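# Undeck: an equipment planning sheet for one small robot workspace

Last updated: March 26, 2024

The pages in this folder are what we used to plan, price and argue over the purchase of a tabletop manipulation setup for household tasks.

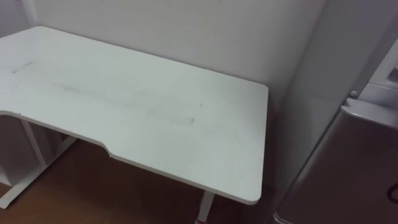 ## What's in the folder

Undeck is a budget workbook, a room checklist and a set of notes, all meant for people who have been told they may have a robot and now have to work out what else they need to buy. If that's you, welcome! We went through it last November with a spreadsheet that had four tabs and no totals, and we would love to spare you that.

- `budget.csv` has one row per item, with price, supplier, lead time in days and a column for how sure we were.
- `room.md` is the checklist you carry around with a tape measure.
- `notes/` holds our longer ramblings on desks, lighting, power and spares.
- `quotes/` has the blank request form we send to suppliers.

All prices are in US dollars, before tax, and with shipping in its own column (please keep it there, it makes comparing so much easier).

## Start with the desk

We know, everyone wants to start with the arm. But the desk decides where the arm can reach and how much of your room is left over, so it is worth an hour of your time before you ask anyone for a quote.

A plain white top like ours is kind to most household objects, which stand out nicely against it. It also shows smudges and the odd gray scuff, so put wiping cloths and a mild cleaner in the consumables row from the start. We forgot them in the first version and they came out of the coffee money.

The scooped front edge is lovely to sit at and a bit of a nuisance to plan around. If you intend to clamp anything to the front, look for a straight run of edge and measure it on the actual desk, as the catalog drawings we were sent left the curve out. Check underneath as well. Legs and foot bars take up room that you may have been promising to a power strip or a computer.

Ours stands along a wall, close to a corner, with a gray unit near the right end. That sort of layout saves floor space, and it does mean you should think about elbow room on the closed-in side. Write down the tightest distance you find, even if it seems generous on the day.

## Rows people ask about

**Desk, $309.** We priced a Kullier desk and a Bondetti desk side by side and the difference was mostly delivery. The row carries the higher of the two quotes.

**Mounting hardware, $60.** Clamps, bolts and a spacer plate. Buy one more clamp than you think you need.

**Camera stand and lighting, $537.** This one surprised us. Half of it is lamps. Even light over the whole top is worth paying for, and a cheap lamp that throws one bright patch will have you shopping again within the month.

**Arm and gripper.** Left blank on purpose. Quotes vary too much with the service plan, so fill in your own and attach the paper copy.

**Spares.** Finger pads, cables, fuses. We keep this as its own row so that it can't quietly disappear when the total looks frightening.

## Lead times

Pacheco, our fitting supplier, asks for 30 days on brackets cut to order. Put that in before you promise anybody a start date. Furniture tends to come sooner than you want it and the custom parts later, so do find out where the boxes can wait.

## Known gaps

The workbook covers one desk in one room. It has nothing on mobile bases, floor loading or insurance, and the electrical page is thin. We also haven't worked out a fair way to budget for staff time spent on assembly, so that column is there but empty.

## Changing things

Copy the workbook, rename it for your room and edit freely. If you add a row that others might want, send it back with the date of the quote, and leave old prices in the history tab.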